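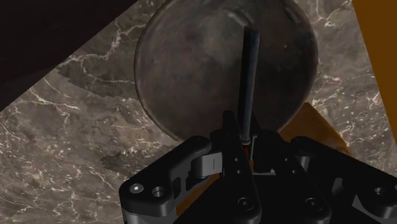
4. Setting up your first edit in Stever

You've got your clips copied across, so now comes the fun part! Have the Stever window open and your headphones plugged in before you start.

1. Choose New Project and type a name. Stick to letters and numbers – slashes will confuse the backup tool.

2. Set the frame rate to match your camera. Most people filming at home will want 30.

3. Drag your clips into the bin on the left. Stever builds a small preview of each one, and you can keep working while it does.

4. Double-click a clip, then press I where you want it to begin and O where you want it to end.

5. Press Enter to drop the trimmed clip on the timeline.

Note: Changing the frame rate later is possible, but your cuts may shift and you'll have to check every one.

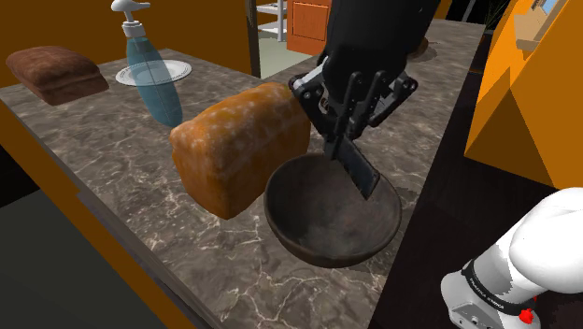 Colour labels are my favourite thing in the whole program, and they take seconds to learn. Right-click any clip, pick Label, and give every shot of one subject the same colour. If you had a cooking short with a shot like the dark bowl held over the marble beside that big golden loaf, you might label the bowl shots brown and the bread shots orange, and then you can spot them all straight away on a crowded timeline.

6. Open Preferences and set autosave to every 4 minutes.

7. Play your edit from the top, full screen. Enjoy it!

Caution: Don't unplug an external drive while the save light is showing. The project file can be damaged, and autosave keeps only the last 20 versions.

If Stever shows error 313, a clip has been moved or renamed. Choose Relink and point it to the new folder.

Guide written by Rozália Vida, updated 05/09/2026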